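Re: [swap] clothes swap in April, sorting question
From: Davoud Alipour

Hi all, quick one before work, sorry for the mess.

> On the list, Nernetti Street house wrote:
> We have 11 bags promised already and nowhere to put them. Can
> someone who ran the last one tell us how you sorted it all? Also
> do we take knitwear, last time half of it came home again. And
> what about bedding?

Yes take knitwear. Please. It came home last time becuase we had it heaped in a box under the coat rail and people don't dig in boxes. Lay it out flat, buttons up, and it goes. Anything with its buttons all there goes on the first table, anything missing one goes to the mending basket with a spare button pinned on if you have one. Don't hang knits — shoulders go pointy by noon and then no one wants them. 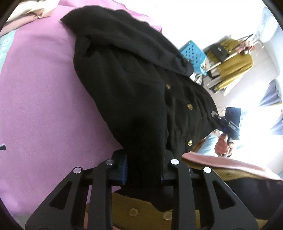
SORTING

Old way was by size. Don't. Labels lie, half are cut out, and the 3 of us spent the whole morning holding things up to each other. Go by kind of garment first, then light to dark inside each pile. Fold everything to the same width, use a big book as a template if you want (I use an old atlas). Heavy stuff can go on its own pile or on top of something you don't mind squashing.
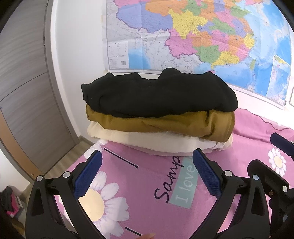

Bags need a name on them. Masking tape, marker, done. Last fall we had two bags with no name and one had somebody's work pants in it that were never meant to leave the house. Took until evening to find the owner. Also ask people to wash first. I know it's in the flyer, put it in the flyer again, bigger.

Tokens — one per item in, one per item out, and kids' stuff is free. We tried two tokens for coats and it was an argument at the door all day so no.

BEDDING

Sheets and covers fine if clean, pillows no. Write the size on a slip and pin it to the corner, otherwise every single one gets unfolded by every single person and your table is a heap by ten. Take two people to fold the big ones, corners together first, then long side, then in half till it fits the crate. Fitted sheets, do your best. I roll mine.

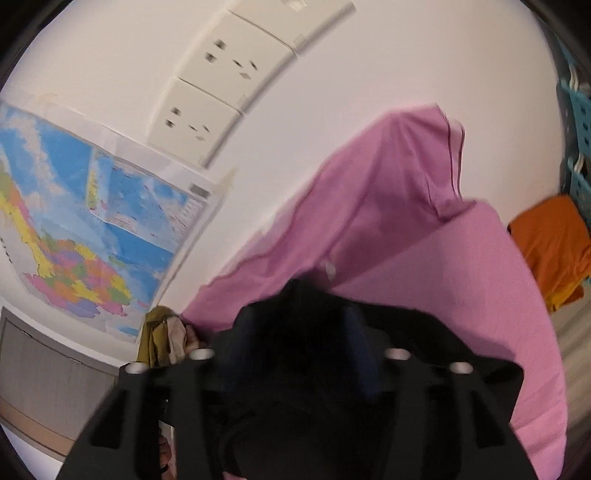

What happens to whatever is left at the end?

Grarnel hall lets us leave it in the back hallway till the next morning, then it goes to the shelter drop-off, they take adult clothes and bedding but not single socks or anything torn. Need one car with the seats down. I can drive if someone else loads, my back is still bad.

Room holds 40 so please do the two time slots again, morning and after lunch. Hall rental went up too, so put the donation jar by the door where poeple see it, not next to the coffee.

Can someone bring the second clothes rail? Ours has a wheel off. And safety pins. Lots

Will check mail again after 3.

Davoud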